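Why Does a Shop Put the Milk at the Back?
A reading page for curious children, from the Kurbridge Children's Pages
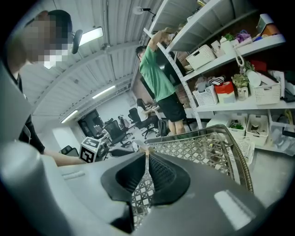
A walk that somebody planned for you

Think about the last time you went to a big food shop with a grown-up. Maybe you needed only milk. You came in by the door, you passed the apples and the bananas, you passed the bread, you turned left at the cereal, and after a long walk you found the milk near the back wall. Then you had to walk all the way to the front again to pay.

Why is the milk so far? It would be much more kind to put it beside the door.

There are two answers, and both of them are a little bit true.

The first answer is about cold. Milk must stay cold from the farm to your kitchen. It comes to the shop in a cold truck, and the truck usually parks behind the building. Near the parking place there is a cold room. If the milk shelf is on the other side of the cold room wall, the workers can move the milk quickly and it does not become warm on the way. In many shops the milk shelf has doors on both sides. You open the glass door from your side, and a worker fills the shelf from the cold room. If you look between the bottles, you can sometimes see a hand!

The second answer is about walking. Almost every family buys milk. When the milk is at the back, almost every family walks through the shop, and on the way they see other things. "Oh, we have no more rice," says the father. "Oh, cookies," says the child. The shop sells more when people see more.

Who invented choosing for yourself?

A long time ago, you could not take food from the shelf with your own hands. You stood before a long table that is called a counter. You told the shopkeeper what you wanted, and the shopkeeper brought it. Flour and sugar were kept in big sacks or barrels, and the shopkeeper weighed them for you and put them in paper. If there were many people before you, you waited.

In the beginning of the last century, some shops tried a new way. They let the customers walk between the shelves and choose. This is called self-service. At first it felt strange to many people. Were they really allowed to touch everything? But they liked that they could look at two kinds of beans and compare the prices without hurry.

With self-service came a new problem. When you carry your food yourself, your arm becomes tired, and when your arm is tired you stop buying. So shops gave people baskets, and later a basket on wheels. That is the shopping cart. The early carts were quite simple, like a folding chair with wheels and baskets on it. Later someone had the clever idea to make the back side of the cart like a swinging door, so that one cart can slide into another. You have surely seen them sleeping in a long row near the entrance.

Why are many carts made from wire? Wire is strong, but a wire basket is much lighter than a box from solid metal. Water and dirt can fall through the holes. And you can see what is inside, so you will not forget the small onion at the bottom.

High shelves, low shelves

Shelves have their own secrets. The place where a grown-up's eyes look first is called eye level. Things at eye level are easy to notice, so shops often put there what they want to sell the most. The cheaper flour may be down by your shoes, and you have to bend for it.

But children have eye level too, and it is lower. Go to the cereal shelf and stand straight. What is exactly before your nose? Often it is the box with the cartoon animal. The animal may even look down a little, as if it is looking at you.

Heavy things, like big bags of potatoes or large bottles of water, are usually low. It is safer so. If a heavy bag falls from a low place, it does not fall far.

Following the apple

Every thing in the shop has made a trip. Let us follow one apple from a village that we will call Nellville. It is picked in the fall, when the apples are ripe. It goes into a big crate and the crate goes into a cold store. Apples can sleep there for months, because the cold makes them get old more slowly. In January the tree is bare, but you can still eat its apple.

From the cold store the apple goes to a warehouse. A warehouse is like a shop for shops – nobody buys one apple there, they buy many crates. A truck brings the crates to the town in the early morning, when most children are still in bed. A worker puts the new apples behind the older ones, so that the older ones are sold first. You can do the same at home with yogurt.

Try it yourself: draw a shop map

Next time you go shopping, take a paper and a pencil with you. Ask your grown-up first, and stay close to them.

1. Draw the shape of the shop. It will probably be a rectangle.
2. Mark the door and the place where you pay.
3. Write M for milk, B for bread, F for fruit and E for eggs in the right places.
4. Draw a line to show where you walked.
5. At home, look at your line. Did you visit all the corners?

Now turn the paper over and plan your own shop. Where will you put the milk? Remember the cold truck. Where will you put the candy? Grown-ups and children may have different opinions about this one.

Words to remember

Counter – the long table between the customer and the shopkeeper.
Self-service – when customers take the things from the shelf by themselves.
Eye level – the height where your eyes look when you stand straight.
Warehouse – a big building where things wait before they go to the shops.
Aisle – the path between two rows of shelves. You say it like "I'll," and the letter s is silent.

Page last changed: 2018-02-28
Next reading page: How Does a Letter Find Your House?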